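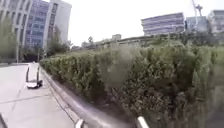
How does a delivery robot keep its place on a sidewalk when satellite positioning fails?
It follows the edge of the pavement and checks its distance from that edge many times a second.

MONORA, March 2020 – Halari, a developer of sidewalk delivery robots, and the Ó Briain Laboratory for Mobile Machines today released the results of a joint study on curb-based navigation. The study tested whether a small wheeled robot can hold a steady course beside a curb using cameras and wheel sensors alone, with no signal from satellites and no map prepared in advance.

The method, named Geria, looks for the long line where pavement meets curb and estimates how far the robot stands from it. When that line is hidden or broken, the software relies on wheel motion until the curb can be found again. Plants growing close to the path are treated as a soft boundary, and the robot leaves extra room beside them.

Researchers completed 769 runs on paved walkways in the Monora business district, where tall buildings often block or reflect satellite signals. Each run covered 60 meters. A run was counted as successful if the robot reached the end without touching the curb and without help from an operator. Geria met that standard in all but two runs. Both failures took place where the curb dropped to street level at a driveway.

Part of the study examined two robots traveling the same path, one ahead of the other. The robots exchanged no data. The following robot had to recognize the one in front as a moving object, keep its distance, and continue to track the curb. The research team reports that the presence of a lead robot did not reduce the accuracy of the curb estimate, provided the pavement between the two machines remained in view.

"Business districts are among the places where our customers most want deliveries, and they are also where positioning is least reliable," Halari said in a statement. "These results give us a sound basis for the next stage of testing."

The study has limits. All runs were made in daylight and in dry weather, and the method has not been tested on unpaved paths or in snow. Drop curbs remain the main technical problem, and a revised version of the software that addresses them will enter trials in May.

The laboratory will make a set of 3000 labeled images from the runs available to universities and other research groups on request. Faces and license plates have been obscured. A technical report describing the method, the test routes and both failed runs is available from the Halari press office.

About Halari
Halari designs and operates small electric robots for local delivery. The company is based in Monora.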